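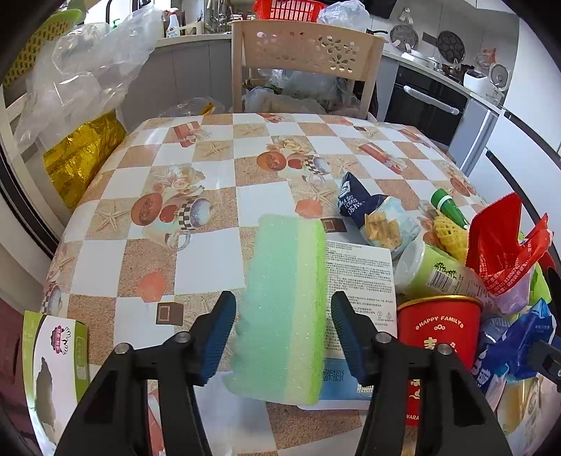 Green sponge and groceries on the table.

Thread: Consent procedures and attrition in school bullying surveys

skollenine
We're re-running the Stavwood peer aggression survey in August with grades 7 and 8. Last cycle used active parental consent, and 200 forms never came back. I suspect the non-returns skew toward the students reporting the most victimization. Has anyone moved to passive consent and kept their trend line usable?

gradecohort
Yes, but we treated it as a break in series. Our reported perpetration rate rose when passive consent came in, and there was no way to separate behaviour change from sample change. If your board allows it, randomize schools to the two procedures for one cycle and estimate the offset.

skollenine
We only have 6 schools. Randomizing at that level gives me almost no power.

gradecohort
Then randomize by homeroom. The clustering is easier to handle than an unexplained jump.

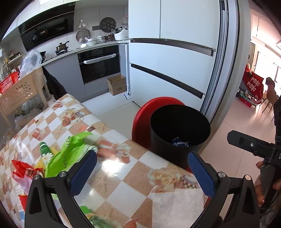 trelik
Disagree on homerooms. Parents compare notes, and once one class gets an opt-out letter and the class next door gets a signature form, the office phone starts ringing. We tried it and had to withdraw 2 classes. I'd keep active consent and put the money into follow-up: reminder at one week, phone call at 3 weeks, forms in the home language.

gradecohort
Follow-up raises the return rate. It doesn't tell you who is still missing.

trelik
Link to attendance and suspension records in aggregate and you get a reasonable picture of who is missing. The ethics office accepted de-identified counts by grade.

skollenine
Aggregate linkage might be workable. Does anyone weight on it afterward, or just report the comparison?

trelik
Report the comparison. Our cells were too small to weight.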